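Fakel stellt sein Netzwerk um — ein Thread (1/11)

Ich bin seit den ersten Wochen bei Fakel angemeldet und habe mir die neuen Bedingungen durchgelesen. Kurz zusammengefasst, was sich für normale Nutzer und für Seitenbetreiber ändert.

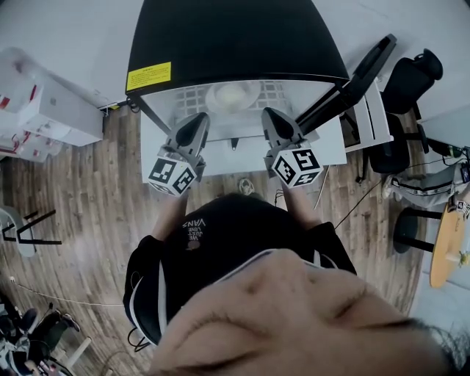
2/11 Was angekündigt ist
Fakel schaltet im Januar die chronologische Timeline als Voreinstellung ab. Wer sie behalten will, muss sie in den Einstellungen unter »Ansicht« wieder aktivieren, und zwar auf jedem Gerät einzeln. Neue Konten bekommen gleich die sortierte Ansicht.

3/11 Warum jetzt
Clostberg ist im Frühjahr als Geldgeber eingestiegen. Seitdem geht es bei Fakel um Werbeplätze. Sølve Kvam, der das Produkt leitet, schreibt im Firmenblog, die sortierte Ansicht halte die Leute länger in der App. Zahlen dazu nennt er keine.

4/11 Reichweite
Meine Seite hat fast 2.000 Abonnenten. Ein normaler Beitrag erreichte im Sommer gut die Hälfte davon. Im Test mit der neuen Ansicht waren es bei den letzten Beiträgen noch 200 Leute. Beiträge mit Link nach außen lagen darunter, reine Textbeiträge darüber.

5/11 Links
Offiziell werden Links nicht schlechter gestellt. In den Bedingungen steht allerdings, dass Inhalte bevorzugt werden, die »auf der Plattform abgeschlossen« sind. Ich lese das als Abwertung von Links. Wer einen Blog betreibt, sollte sich darauf einstellen.

6/11 Gruppen
Kostenlose Gruppen sind künftig auf 100 Mitglieder begrenzt. Bestehende größere Gruppen bleiben, können aber niemanden mehr aufnehmen — es sei denn, der Verwalter bucht den Tarif für Vereine und Firmen. Den Preis gibt es nur auf Anfrage. Ich habe angefragt und noch keine Antwort.

7/11 Export
Der Datenexport funktioniert weiterhin. Man bekommt die eigenen Beiträge und Bilder als Archiv. Kommentare anderer fehlen, die Liste der Abonnenten auch. Bei mir kam der Link zum Herunterladen nach zwei Tagen per Mail.

8/11 Alternativen
Idum ist kleiner, hat aber noch die chronologische Ansicht und einen RSS-Feed pro Profil. Die Suche ist schwach. Westerberg richtet sich eher an Firmen und verlangt Klarnamen. Für lokale Gruppen ist das nach meiner Erfahrung nichts.

9/11 Umzug
Afonso Figueiredo hat eine Anleitung geschrieben, wie man ein Fakel-Archiv bei Idum einliest. Bei mir hat es geklappt, nur die Umlaute in alten Bildtexten musste ich nachbessern. Das Datum der Beiträge bleibt erhalten.

10/11 Was ich mache
Fakel behalte ich vorerst, veröffentliche aber zuerst bei Idum und auf der eigenen Seite. Die Gruppe zieht um, sobald sich die Mehrheit geeinigt hat. Die Abstimmung läuft noch.

11/11 Stand: November 2024. Wenn der Vereinstarif einen Preis bekommt, trage ich ihn hier nach.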